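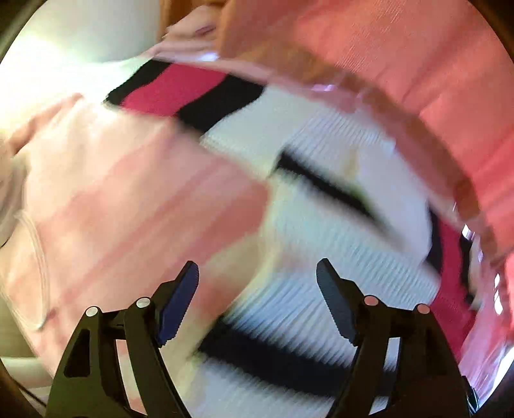

Zarkton fabric shaver, after one winter of sweaters

Review by Marloes Van Acker
2020-09-05

I have many knitted things and I wear them until they are full of little balls of wool. My favorite is white ribbed knit with black and bright pink stripes. On the black stripes the pilling shows the most, because the white fibers travel there and stay. For years I used a razor blade and a lot of patience. Then I made a hole in a sleeve, and after that I bought the Zarkton.

What is in the box

The shaver itself, a small brush for cleaning, one spare blade, and a charging cable that is too short for my liking. There is a manual in six languages. The English part is clear, the drawings are very small.

How it works on different knits

On flat, fine knit it is excellent. I put the sweater on the ironing board, pull the fabric a little with the left hand, and move the shaver in small circles. One front panel takes me 7 minutes. The collecting cup fills up faster than I expected and must be emptied between the front and the back, otherwise the motor starts to sound tired.

On ribbed knit it is slower. The balls sit down between the ribs and the round head goes over the top of them. I found that I must stretch the fabric sideways so the ribs open, and then go along the rib and not across it. With two hands this is a little difficult, because one hand holds the shaver. I now put a heavy book on one side of the sweater and pull from the other side. It is not elegant but the result is good.

Loose mohair I do not recommend. I tried it on an old scarf in August and it took away the soft hair together with the pilling. The scarf is now thinner in one place. The manual does warn for this on the last page, which I read afterwards.

The height setting

There are three heights. For the first pass I use the highest, and I go lower only if it is needed. The ring for changing the height turns too easily. Twice it moved while I was working, and I noticed only by the sound. I would like a click there. My older Grarnau shaver had a click, but it had a weak motor and ate batteries, so I do not miss it much.

Battery

The seller promises 120 minutes. I measured 50 on the strong speed. On the low speed I never reached the end, so I cannot say. For me it is enough for an evening of sweaters, but if you want to do the sofa also, charge it first.

Cleaning

The cup comes off with a quarter turn. The brush does its job for the blade, but wool dust collects under the metal guard and there I use a dry toothbrush. I do this every time. When I forgot it once, the shaver left small grey lines of dust on the white stripes. They came off with a lint roller.

Good: strong motor, sharp blade, gentle on fine knit, spare blade included.
Less good: loose height ring, short cable, slow on deep ribs.

I give it four stars of five. I would buy it again for the same price, and I have already ordered a second set of blades from the Van Dijk shop, where they are a little cheaper.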